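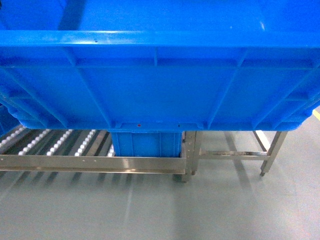
2 min read

Open afternoon at the Hurnar crate hall

8/31/20

I went to Hurnar expecting to be sold something, and I was. The invitation from Iltedia promised "a new way of thinking about the reusable crate". I have been buying crates for a bakery supplier for 13 years and have yet to need a new way of thinking about one.

The tour was led by Dörte Nolte, who was patient with us and knew her stock. The large crate is blue plastic with a thick rim and diagonal ribs down the side wall. She says the ribs let it carry more without bowing. Perhaps they do. I asked to see one loaded and left overnight and was told that could be arranged in September, at the Ranside depot, which is a two-hour drive for me.

The conveyor I liked more than I meant to. It is the skate-wheel sort, small white wheels on thin axles with a stainless steel rail along the front, and there is very little on it to go wrong. My worry is the small crates. A base that rides nicely on a flat belt can chatter over little wheels, and when I raised this Rüdiger Kuhlmann said it depended on the load.

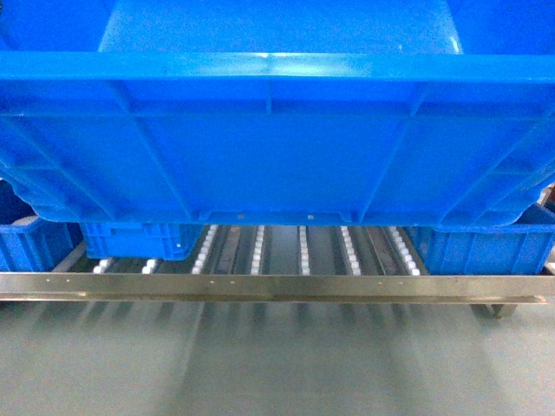

Everything depends on the load. I would have liked a figure. The only one on offer was the price sheet, where an order starts at 564 crates, a number I could get no explanation for. We would use up to half of that in a good year.

There is also the matter of ribs and washing. Flour gets into every corner of a moulded wall and sets like plaster — anyone who has scraped out a crate with a butter knife will know. The Zaugg crates we use now have plainer sides and are ugly, and they come clean. Mrs Nolte said the washer deals with it. The washer was not part of the tour.

Coffee was good. I took the price sheet home and have asked for two sample crates, one of each size, to put through our own wash.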